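What to Do When the Arm Drops the Plate Mid-Clear

If you run the Kandlow table-clearing routine on a two-arm bench, sooner or later a grip will let go over the tray. These steps cover the stop, the check and the restart. They assume firmware 24 or later.

Step 1. Stop both arms. Use the red button, not the pause key. Pause holds the joints under power, and the second arm can still finish its last queued move. Keep your hands off the table until both controllers show idle.

Step 2. Look at the wrist view before you clean anything. With crumbs still on the plate and the second arm over the tray, you want to know how far apart the fingers are and whether they are level.
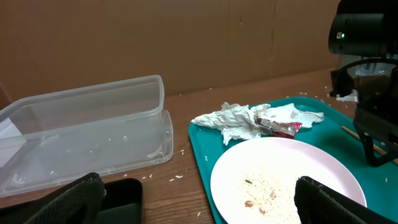 Jayson Dumlao wrote in to say that his fingers looked level on the wrist view and the left one was still loose at the screw, so he now checks by hand every time with the power off.

That is a good habit. Add it here, after the button and before you touch any settings.

Step 3. Read the fault log. Code 1829 means the grip force fell below the limit during a lift. If you see that code on one arm only, leave the other arm's settings alone.

Step 4. Check the table from the head camera. Rice on the wood matters more than you might think — grains under a tray can tilt it enough to throw off the pick height. 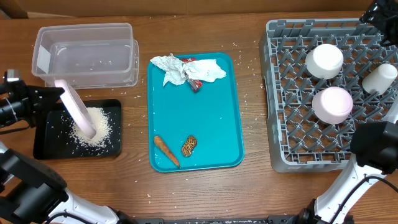

Sweep up before you home the arms. Get under the tray and the rack as well, then put each item back on its mark.

Step 5. Home one arm at a time, left first. Set the speed to 2 and watch the cable loop as the arm goes over the tray.

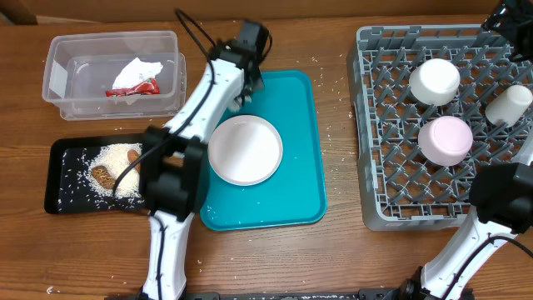 Tolentino, February 14, 2020

Correction to Step 5: the grip limit for plates should be 600, not the default in the Cullska file. Adanech Wolde found the mistake. Enter the new value before homing.

Step 6. Run one plate pick with nothing else queued. Bring the fingers down slowly and stop short of the rim.

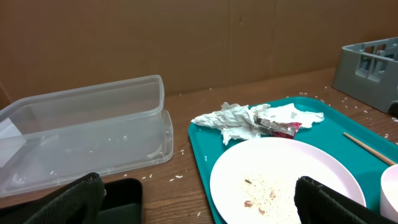 If the fingers are not centered, redo the wrist offset and go back to Step 5. If they are, let the pick go ahead with one hand near the button. A second 1829 on the same arm usually points to worn finger pads. Replace both pads on that arm and save the log before you power down — the Wandeo controller clears it on restart.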